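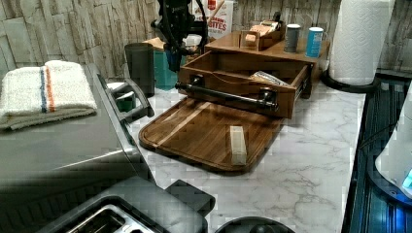
Okine oil never cures below 10 degrees, according to a comment on the last entry, so the June samples should be thrown out. Fair point – I'm keeping the pine ones for colour.

Filed under: Workshop notes / Finishes

April 13, 2022
Second coat of Dalen on batch 2136, six offcuts. Thinned 50 per cent, wiped after 4 minutes. Smell gone by lunch.
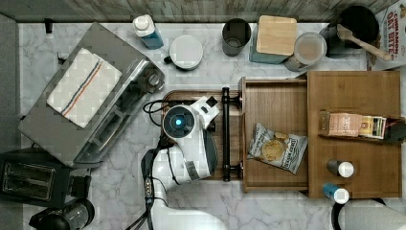
Wooden drawer, open.

Havness wax went on streaky over the end grain. Buffed it twice, no better. Could be the rag. 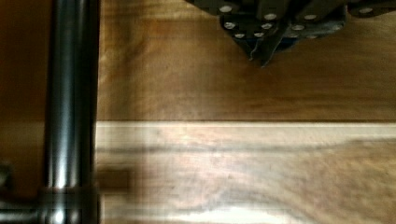
Wood surface, close.

Water drops left grey rings on up to four offcuts, hard to judge in this light. 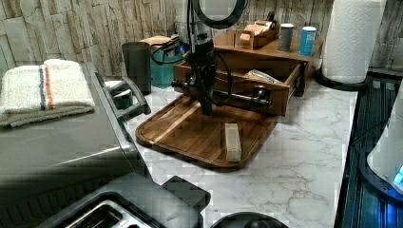
To do
Sand back the ringed ones. Order Jondari thinner.

Recent entries
Hide glue, old stock
Dull scrapers
Maple offcuts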